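Sorting flat packets and card wallets into three bins

Posted by Laurinda Ramalho, 31 July 2019

Flat things are awkward to store. They slide under each other, they don't stand up by themselves, and a drawer full of them looks tidy until you need the one at the bottom. This page covers sealed packets, pouches and the folding sort of card wallet with clear sleeves inside. You need three open bins that fit side by side, a clear tabletop and an hour or so.

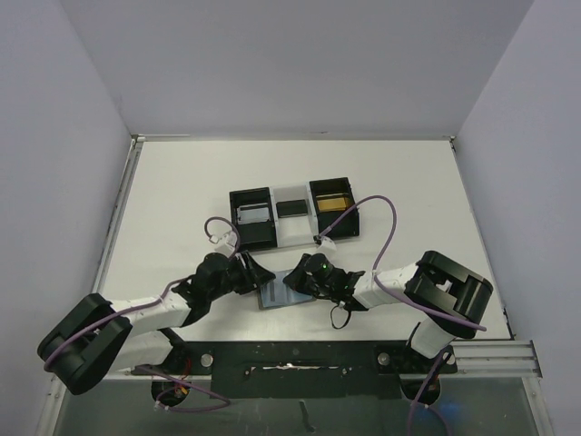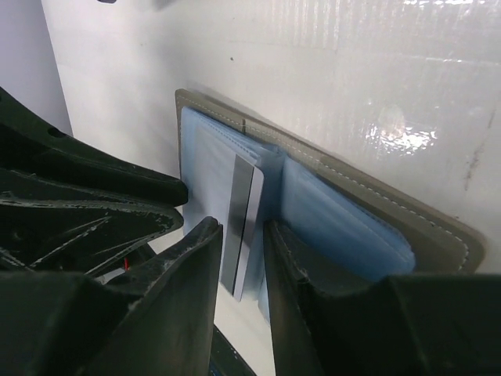
Zulmira Serrano wrote in to ask whether it wouldn't be quicker to fill the bins straight from the drawer and leave the wallets as they are, since hers had been in the same drawer for years and she mostly knew what was in them. It would be quicker on the day. The trouble is the word "mostly". When I did mine that way I put a wallet in the bin for things to keep and later found the sleeves held expired library cards and a parking permit for a car we had sold. Open them all once, and after that you can leave them alone.

What you need

Three open bins without lids. Two colours are enough, and a light one in the middle makes it easier to tell at a glance which bin you are reaching for. Mine are the narrow kind from Dustine, 148 mm wide, and three of them go on a shelf 410 mm deep with the long side running back. Measure your own shelf before you buy.

A soft dry cloth.

A soft pencil and a few plain labels.

An envelope for loose cards.

A bag for rubbish, kept on the floor and off the table.

Step 1: Clear the table

Take everything off it. Stand the bins in a row towards the back, leaving a space in front as wide as the row itself. All the sorting happens in that space. If the bins are at the front you will be reaching over them every time, and sooner or later a sleeve catches one and tips it.

They needn't be perfectly straight, but they should touch, or nearly. A packet dropped into a gap between two bins is easy to miss.

Step 2: Decide what each bin is for

Do this before you pick anything up. The split I use at home is:

Left: sealed packets, not yet opened.
Middle: things in use, including wallets.
Right: to go back to someone else, or to be passed on.

Duarte Falcão keeps a different set, by size, and it works for him as he has mostly spare parts in packets. For household things I would go by use. Size tells you nothing when you are looking for the plasters.

Write the names on the labels in pencil and stick them to the front. You may want to change one halfway through.

Step 3: One item at a time

Bring the drawer to the table, or put it on a chair next to you. Take out one item and lay it flat in the space in front of the bins. Look at it, turn it over, read whatever is printed on it, and put it in a bin or the rubbish bag. Then take the next.

It is tempting to tip the whole drawer out. With boxes or tins that would be fine. Flat packets spread out and cover each other, and you end up sorting the same heap twice.

If a packet is shiny or made of clear film, tilt it until the glare goes and you can read it. Anything with a date on it that has passed goes in the bag. Anything with no writing at all gets a pencil label now, while you still know what it is.

Step 4: Wallets

Open each wallet out flat. The sleeves inside tend to cling together, especially the soft plastic ones, and a card can sit between two sleeves as well as in one. Slide a finger down from the top of each sleeve to part it from its neighbour. Don't pull at the corner – the seam at the fold is the first place to split.

Take out every card. Put the ones you still use to one side and the old ones in the envelope. Bank cards that have run out should be cut through the chip before they go anywhere.

Wipe the sleeves with the dry cloth. If they are sticky, a barely damp cloth will do, and then leave the wallet open until it has dried fully. I tried Drimonness spray on one and it left the plastic cloudy, so I have gone back to water.

If the sleeves have rumpled, put the cards back in, close the wallet and leave it under a heavy book overnight. This helps with a slight ripple. It won't do much for a hard crease.

Look at the stitching along the outer edge while you are there. A loose end can be trimmed close. If a run of stitches has gone, move the cards to another wallet.

Step 5: Lay things in the bins

Packets can lie flat up to a depth of three or four. Beyond that, turn them on edge like files so you can flick through. Long ones go along the bin and short ones across it. Leave a hand's width free at one end, or you will have to take the whole lot out to get at the back.

Wallets go in closed with the fold facing up. They are easier to grip by the fold, and cards don't slide out.

Step 6: Put them away

Carry the bins one at a time. Open bins are shallow and flat packets slide, so keep them level. The bin you use most goes where your hand reaches first. Ours is the middle one.

The right-hand bin should not really go on the shelf. Put it by the front door and give yourself until the end of the week.

How often

We do this in October, before the heating goes on and the drawers start filling up with batteries and cough sweets. Conceição Magalhães does hers whenever a bin gets too full to flick through, and I think that is the better rule if you can stick to it.

Notes

If you have only two bins, drop the right-hand one and use a carrier bag.

Paper packets should be kept away from outside walls. I lost a lot of seed to damp in a cupboard at the Arruda house.

Trukent labels peel off cleanly from smooth plastic. On anything with a grain they leave a strip behind, and warm soapy water takes it off.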